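**社区维修点十一月起延长开放，小家电报修需先登记**

阿布雷乌街区的居民维修点从十一月起延长开放时间，晚间关门时间由六点改为八点。维修点负责人库斯托迪奥·巴罗斯（Custódio Barros）表示，调整是应上班族居民的要求作出的，中午照常休息一小时，上午开门时间不变。

维修点设在旧邮局一层，由街区居民协会与本地企业 Skallmont 共同出资，主要修理电水壶、电熨斗、吸尘器、台灯、收音机等小型家电，也接受拉链、雨伞和自行车内胎的简单修补。洗衣机、冰箱等大件不在受理范围内，工作人员可以在电话里帮忙判断故障，但不上门。

根据协会公布的数字，维修点开办以来登记的物品共2,406件，其中小家电占了大半。巴罗斯说，送来的东西里有不少只是电源线接触不良，或者滤网长期没有清理，当场就能处理；真正难办的是外壳用胶粘死的产品，拆开之后很难再装回原样。

协会同时公布了新的登记办法。以往居民可以直接把东西放在柜台上，写一张纸条就走，结果常有物品找不到主人。从十一月起，所有小家电须先填写登记卡，写明姓名、电话、故障情况和购买年份，并领取一张取件号。没有取件号的物品不再收存。修好的物品保留两个月，逾期无人领取的，由协会转交给街区的二手商店。

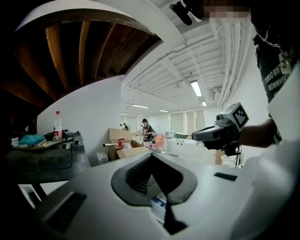 *白色机身中央的深灰色凹槽，内壁带有横向细纹。*

收费方面没有变化。检查免费，修理只收零件费，零件费超过20欧元时会先打电话征得居民同意。协会会员每年可免费更换一次保险丝或插头，非会员按成本价付费。有居民在上次会议上提议收取固定的登记费，用来支付冬季取暖开支，这项提议没有通过。

零件供应仍是维修点最头疼的事。负责采购的安瓦拉·赫拉特（Anwara Herath）介绍，常用的开关、碳刷和密封圈现在从批发商 Arkance 订货，一般一周内到货；停产型号的零件只能从报废机器上拆。维修点后院的储物间里目前存有98台供拆件用的旧机器，已按类别贴好标签。她希望居民处理旧家电时先来问一声，尤其是还带着完整电源线和旋钮的老式收音机。

预算方面，Skallmont 本年度追加了2,000欧元，指定用于购买工具和一台新的绝缘测试仪。旧测试仪已经用了多年，读数不稳，夏天曾停用过一段时间，那几周凡是涉及带电部分的修理都只能推迟。新仪器已经订购，预计在延长开放之前送到。

晚间时段需要增加人手。协会目前已确定两名技师轮班，分别是退休电工达米安·罗夫莱斯（Damián Robles）和在职业学校任教的蒂亚戈·巴普蒂斯塔（Tiago Baptista）。罗夫莱斯主要负责电机类产品，巴普蒂斯塔负责电路板和充电设备。报名协助接待和登记的居民不需要有维修经验，协会会安排一个晚上的培训，内容包括登记卡的填写、取件号的管理，以及哪些物品出于安全原因不能接收。

不能接收的物品清单贴在入口处，包括微波炉、鼓包的充电电池、进过水的电热毯以及燃气器具。巴罗斯提醒居民，鼓包电池不要放进随身的包里带来，应直接送到市政回收站。

十一月的第一个晚间时段将安排一堂公开课，由巴普蒂斯塔讲解吸尘器和电风扇的日常清洁，包括怎样清理滤网、怎样检查电线有没有破损，以及什么情况下应当停止使用。课程免费，座位有限，可在柜台或打电话报名。参加者可以自带一件小家电，带来的东西要事先擦干净，水箱和尘盒须倒空。

有住在旧邮局楼上的住户担心晚间噪音。住户代表罗德里戈·金特拉（Rodrigo Quintela）在会上提出，七点以后不要使用台钻和砂轮。协会同意了这一要求，并写入新的使用规则，晚间时段只做检查、清洁和小修，需要切割或打磨的工作留到白天。金特拉还要求后门在晚间保持关闭，送件和取件一律走正门，协会也已接受。

街区东侧的居民过去要绕行菜市场才能到维修点。协会已请求物业在晚间打开弗卢瓦纳诺（Fluvanano）楼旁的通道，目前还没有得到答复。

新的开放时间先试行到冬季结束，届时由居民大会决定是否保留。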